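Grustside workshop book, February

Started 8.40, left when the heater tripped.

Back to the cheese-box glue. Effie Yule wants an answer on hide glue versus the fish glue from Brekitz before she orders any more of either, and I have been putting it off on the grounds that both of them smell.

Mixed the hide glue one part to two by weight and left it soaking while I planed the spruce. Pot held at 60 all morning, according to the thermometer. According to the other thermometer it was somewhere else, but I have stopped asking that one. Fish glue used straight from the bottle, cold, which felt like cheating.

Rubbed joints, no clamps, offcuts from the Vávra zither back. Wrote the glue on each in pencil. Then wrote it again in pen after planing the pencil off the first two, a mistake I also made last year and also wrote down.

Broke yesterday's lot after tea. Hung the bucket off the end of each piece and poured in sand until something went. Best hide glue joint took 329 newtons and tore the wood, no glue line showing. Best fish took a bit less and also tore wood. Worst of the lot was a hide glue joint at 31, and I think I know whose fault that is: I answered the phone halfway through rubbing it and the glue had skinned over by the time I got back. The call was about guttering.

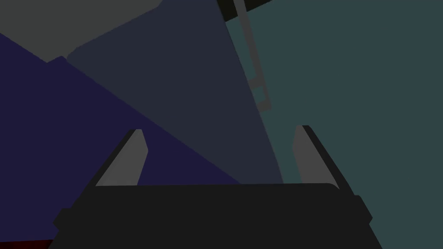
So far, then, the difference between the two glues is smaller than the difference between me paying attention and me discussing guttering. Effie will say she could have told me that. She did, in the margin, two pages back.

Fish glue stays open far longer, and on the long back seam I'd take that over a bit of extra strength. Against it: creep. The Trustitz bridge repair was fish and it moved over the summer, though it lived on a windowsill and I'd have moved too.

To do. Repeat the hide glue with the wood warmed first. Leave one of each in the damp cupboard for a month - label in PEN. Weigh the sand properly; the 700 gram tin is no longer 700 grams since it got the dent. Ask Effie if she has the good brush. She has the good brush.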